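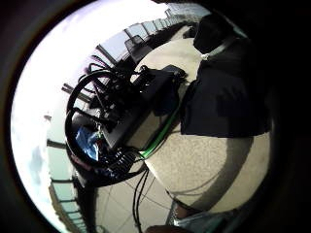 Who Gets to Name a Place?
History pages for readers from 8 to 12

Think of the name of your town. You write it on letters and you say it when somebody asks where you come from. It feels like it was always there, the same as the hills. But every name was given by a person, and sometimes a second person came later and gave another one. In this page we look at what happens with names when one country takes control over another.

Some words you will need
Empire: many lands ruled by one government, often from far away.
Colony: a land which is ruled by an empire.
Governor: the man sent by the empire to rule the colony.
Gazetteer: a book with a list of places and some facts for each one. 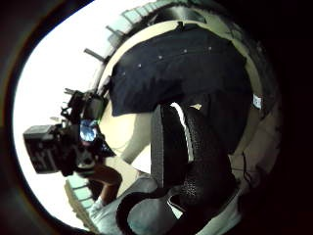 JELTOVERO, February

In the town library of Jeltovero there is an old gazetteer with a green cover. It is heavy, and the paper smells a little like mushrooms. A clerk wrote it for the governor at the time when our island, Stirketti, was a colony. It has the names of 709 places: villages, streams, wells, and even some big rocks.

If you show this book to an old person from the mountains, he will find mistakes on almost each page. Some villages have a name that no villager ever used. Others have the right name but it is spelled so strangely that you must read it aloud to understand it. How could a book so long and so serious have so many errors?

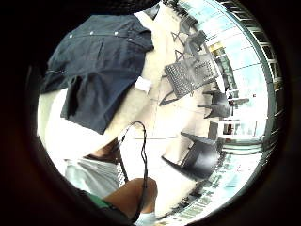 Arturo Colombo

The clerk was a hard worker. The problem was that he did not speak the language of the island. He traveled with an interpreter, a person who turns the words of one language into another, and he asked in every village, "What is the name of this?" Then he wrote down what he heard.

Try it with a friend who speaks a language that you don't know. Ask for five words and write them with your own letters. When you read them back, your friend will probably laugh. Some sounds have no letter in your alphabet, so you choose the nearest one. The clerk had the same difficulty for 42 weeks, and on many days he was tired and it was raining.

There were also misunderstandings. One stream is called Virko in the gazetteer, and it is still called Virko on the road signs. In the old mountain language "virko" means simply "water over there." We think the clerk pointed with his finger, and a polite farmer answered him. The real name of the stream was different, and today only a few families remember it.

Names changed on purpose

Mistakes are one thing. Other names were changed because the governor wanted it. He gave to 21 villages the names of generals, of princes, and of towns in his own country. One village, which the people called by a word meaning "place of the three springs," became Fontana. This was at least close in meaning! Most of the new names had no connection with the place at all.

Why would a governor do such a thing? He had a few reasons. New names were easy for his officers to say and to write in their letters. They were also a message. When you give a name to something, you behave like the owner of it. You do the same with a kitten or with a toy boat. But a village has already people living inside, and they were not asked.

The names had effects in daily life too. A letter with the old name on it could be sent back. A child in school had to use the new name in his exercise book, or the teacher marked it wrong. A farmer who went to the court had to say he was from Fontana, even if his mother would not know where that is.
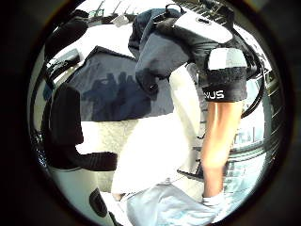 Still, the people did not forget so fast. At home and in the market they continued with the old names, and they kept them in songs. There is a song for picking olives that goes from village to village along the valley, one name in each line. Grandparents taught it to the small children, who liked it for the melody. Many years later, it helped the historians to find six names that were not written anywhere.

What happened after

When Stirketti became independent — this means it began to rule itself — the new government had to decide what to do. Some villages voted to take back the old name. Others kept the newer one, also because the young people had grown up with it and it was theirs now. Fontana has both on its sign, the old name on top and the new one under it. Visitors sometimes think that they are two villages and drive around looking for the second.

This happened in many parts of the world. The city of Mumbai in India was called Bombay in English for a long time. The country of Ghana was called the Gold Coast when it was a British colony.

Something to try

Ask the oldest person you know how they call the streets, fields or corners near your home. Write the names down carefully and read them back, so the person can correct you. Then look if the same names are on a map. If you find a name that is missing there, keep your paper in a safe place, and put on it who told it to you.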